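What is a leader?

Maybe you think a leader is the person with the loudest voice. Many grown-ups think so too! Let us look at it a little closer.

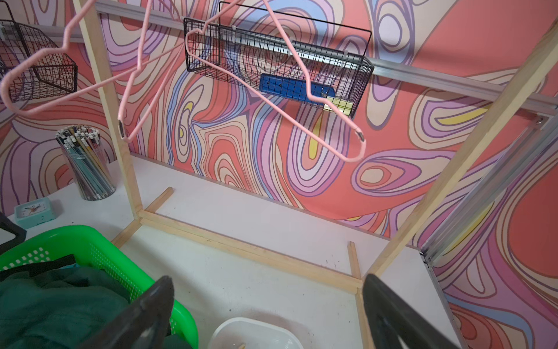 A leader helps a group

Imagine your class wants to make a garden behind the school. One child wants carrots, another wants flowers, and two children only want to dig. A leader listens to all of them first. Then the leader helps the group to choose, and everybody gets a job.

Can a small person lead?

Yes. In the village of Bidesar, the school has 200 pupils, and each class picks a new line leader every 4 weeks. Even the youngest class does it. The line leader walks in front to lunch, but must also look back and wait for the slow ones. The waiting is the difficult part.

What if a leader makes a mistake?

All leaders make mistakes. A good one says "I was wrong, sorry" and tries again. This needs courage, because the others are watching.

Do leaders read books?

Very often! There are many books about how to lead, for adults and also for children. The library in Karaki has 2,000 books for young readers, and on the shelf called "Working together" you find stories about team captains, ship crews and explorers.

Try it at home

Choose a small job that needs more than one person, for example setting the table. Ask each person what they would like to do. Say thank you when it is finished. Tomorrow, let another person be the leader, and you be the helper.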